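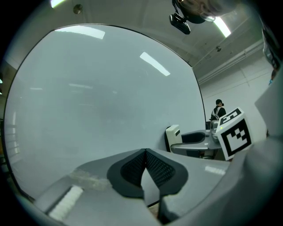 # Week 11: Showing a robot what to do with your own hands

Handout for the practical group, Pirholm workshop. Notes by Yevhen Boiko.

I've been looking forward to this one since the start of the course! So far you have moved the arm by typing in positions, and a few of you have tried the joystick. This week the arm stays out of it for a while and you do the job yourselves, with a gripper in each hand. What gets recorded is how your hands moved, and that recording is what we'll teach from later.

## Two ways of giving a demonstration

**Remote control.** You drive the real arm from a distance and it does the task while you watch. The good part is that everything recorded is something the arm can really do. The bad part is that it's slow, you feel nothing through your fingers, and most people end up moving one joint at a time like somebody parking a caravan. In March we'll go back to it with the Xenos rig, which is a lot nicer to drive than the joystick.

**Hand-held grippers.** You hold the tool and do the task at something close to your normal speed. You feel when an object slips or when a lid catches. You can also do things the arm can't follow, though (reach too far, twist too sharply, whip round faster than a motor can), and those recordings are no use to us, however tidy they look.

Most of the exercises use the second way. Please read the Alterari notes on remote control all the same, because question 4 on the worksheet compares the two.

## What the cubes are for

The white cubes with the black square patterns are markers. Each pattern is different, so the software can tell which face it is looking at, and from the shape of that face in the view it works out where the cube is and how it is tilted. Seen straight on, the square is a square. Seen from the side it squashes, and the amount of squash tells you the angle. It's plain school geometry and I think it's lovely.

Two faces in view are better than one. A face seen at a very steep angle still helps, but the estimate gets jumpy, so don't rely on it alone.

Things that spoil a marker:

- a thumb or sleeve across the pattern
- glare from the ceiling lights
- moving so fast that the edges smear
- one gripper passing in front of the other

## Starting position

Stand facing the long edge of the table and hold both grippers just above it, pointing away from you. Let your elbows hang where they're comfortable. Keep still for a slow breath before you begin and again when you finish, as the software uses those quiet moments to find the start and end of each take.

Check your cables before every take as well. They loop round the back of the gripper and need enough slack for a full reach, and they should never be under your feet.

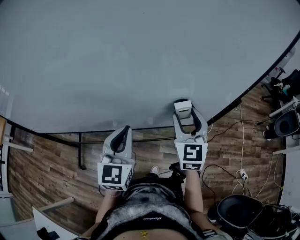
## Exercise A: one hand, one object

1. Put the foam block on the left mark.
2. Pick it up, carry it to the right mark, let go.
3. Go back to the starting position.
4. Repeat, moving the block a little each time.

Step 4 is the important one. If every take begins in exactly the same spot, the robot learns that spot and very little else. Be a bit untidy on purpose!

## Exercise B: both hands

Pass the block from one gripper to the other in the air. Close the second gripper fully before you open the first. You'll want to rush this, and the overlap is what the robot needs to see.

## How much is enough?

The Pruvbridge set from last year has 957 takes, and we threw out 700 takes from an earlier try where the hands kept crossing. For our own set I'm hoping for 3,000 across all the groups. Label a bad take as bad and carry on; don't delete it. Fumbles with a good recovery are worth keeping, so mark those "recovered".

## Before next time

- Finish the worksheet, including the sketch for question 2.
- Watch two of your own takes at half speed and write down where a marker was lost.
- Bring one object from home that you think will be hard to grip. Nothing alive, nothing full of liquid.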